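Search this site Search Go

Okay, I am still buzzing. Two overtimes! I drove home from Floltholm with my voice gone and my ears ringing and I'd do it again tonight if they'd let me.

If you've read this blog for a while you know I've followed the Clender women since they played in the old gym with the bad clock. There were 250 of us in there this time, loud as anything, and most of the bench families had driven over too. Horațiu Manole has been coaching this group for two seasons now and you can see his fingerprints all over the defense – they switch everything, they talk the whole time, and they never seem to panic.

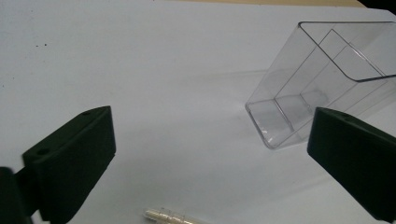
Fivton came out in that zone that gave us fits back in April, and for a half it worked again. We were stuck on the perimeter, passing it around and around. Then Malik (our sophomore point guard, remember that name!) started sneaking along the baseline and the whole thing opened up. It was 54 all at the end of regulation, and I have no idea how I was still standing.

The first overtime was a blur of free throws. The second was all us – a steal, a layup, another steal, and the kids in the corner were jumping so hard the bleachers shook. 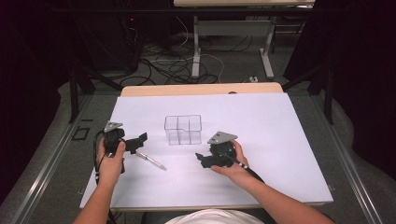

Clear divided box on the white board.

Home game next, and I'm bringing my sister, who swears she hates basketball. Come find us, we'll be behind the scorer's table with the big green thermos.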